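Finger drift (hand-held grippers)

From the Stoltley Robotics Wiki. Last edited May 7, 2026 by Irfan Baloch.

Finger drift is what we call it when the two fingers of a hand-held gripper stop closing on the same line. One finger gets there early, the other gets there late, and whatever you're holding ends up pushed sideways or twisted. The gripper still feels fine in the hand. It still opens, it still closes, and the recordings still save. That's why I think it's the sneakiest fault we have, and I say that as the person who let it run for most of March without catching it!

Other names you'll see in the old pages are "lazy finger" and "the Hashmi lean" (after the Hashmi street apartment, where we first noticed it). They all mean the same thing.

Background

Our tidying project collects demonstrations by hand. A person holds a gripper, picks up ordinary household stuff and puts it somewhere sensible, and the arm in the Stoltley lab learns from the recordings. We do a lot of it on beds, partly for the soft surface and partly for the clutter, with little things that roll or slide when you nudge them and a box or an envelope to put them in. The Lornix pads we use have a bit of give, so a small error at the pivots can hide in the rubber for a long time before you notice anything.

Each finger swings on its own pivot screw. If one screw backs out even slightly, that finger gets some play, and the play grows every time you squeeze something hard. Tape measures are the worst for this. They're slick, heavy for their size, and everybody pinches them harder than they need to (me included). 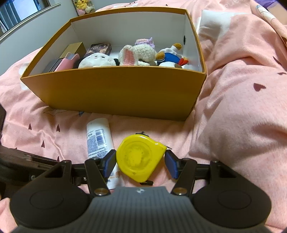 Tape measure between the finger pads, with the open yellow box behind it. The silver pivot screws sit low on each finger.

The March incident

I'll tell this the way it happened, as the short version on the Windau page leaves out the embarrassing parts.

We had 615 recordings from one gripper, all of them passed by the automatic check. Humaira Minhas trained on the batch over a weekend and put the result on the arm Monday morning. The arm went down for a glue stick, closed early on one side, flicked it off the table and kept going as if it had it. Then it did the same thing with a marker. On the fifth or sixth try it drove a fingertip into the table edge hard enough to crack the pad mount, and Humaira hit the stop. She was standing well back and she wasn't hurt, but a chunk of the mount flew past the fence — and the fence is supposed to be where flying chunks end.

So we had two problems, a data problem and a safety problem, and for a couple of days we mixed them up. Mandla Pretorius was the one who pulled them apart. The bad grasps came from the recordings. The hard hit came from a force limit on the arm that had been raised for a different test and never put back. Either one alone would have been a nuisance. I still think the force limit was the more serious of the two, and it has its own page now (see Arm force limits, which please read before you touch anything).

Cause

Mandla took the gripper apart and found the right pivot screw had backed out by most of a turn. The thread locker had been left off during a pad swap. My pad swap, for the record. The width reading comes off the left finger only, so the number in the log looked perfectly normal while the right finger was wandering around on its own.

Of the 615 recordings, 39 were bad enough that you can see the object get shoved before the second pad touches it. The rest were hard to judge by eye, and after arguing about it for a whole afternoon we threw out the lot.

How to spot it

The early signs are small. The object turns a little as you close on it, or you catch yourself rolling your wrist to make up for it. That second one is the real giveaway, and it's also the hardest to notice, since your hand starts correcting long before your brain does. Tariq Zaidi swears he can hear a loose pivot clicking. I can't, but he's been right twice.

If you have a second gripper around, close both on the same thing, one after the other, and compare.
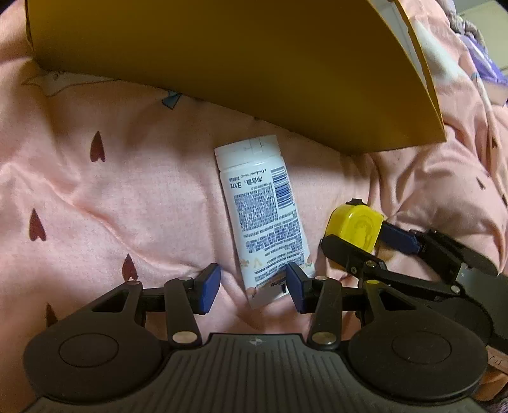
Two-gripper sessions are where drift does the most damage, in my experience. When one hand is holding and the other is reaching, you tend to watch the one that's reaching, and a finger on the holding side can creep without anyone looking at it. A grip like the one on the tape measure, with a finger across the lower front of the case and the blue pad pressing in from the right, is a good place to stop and check. Pause, look at the pivots, then squeeze and release without moving your wrist. If the case swings toward one finger, stop recording and tag the session. Squeeze tubes will fool you, by the way. They give under the pads and can soak up a surprising amount of play, so don't use one as your check object.

Repair

Back the pivot screw all the way out, clean off the old thread locker, put on a fresh drop of the medium strength stuff and bring it back to snug. Don't crank it. An overtightened pivot makes the finger stick, and then you've traded one fault for another (see Sticky finger). Leave it overnight before you record. Yes, overnight — I know what the bottle says.

Do both sides even if only one is loose.

Changes since

Amna Awan wrote a check that runs at the start of each session. You close the gripper on a gauge block and the camera view is used to measure where each pad lands, so we no longer lean on the left-finger reading. It caught a loose left pivot in its first week, on a gripper that I'd have sworn was fine.

The fence panel facing the desk has been swapped for a taller one. The force limit now resets whenever the arm is powered up, which annoys Mandla during long tests, and he has written at length about that on the talk page.

Open questions

We still don't know how much drift the training can put up with before the arm starts missing. Humaira wants to loosen a pivot on purpose and measure it. I'm for it, as long as the loosened gripper gets a big ugly tag on it and lives in a separate drawer.

See also: Arm force limits; Sticky finger; Pad swaps; Windau gripper notes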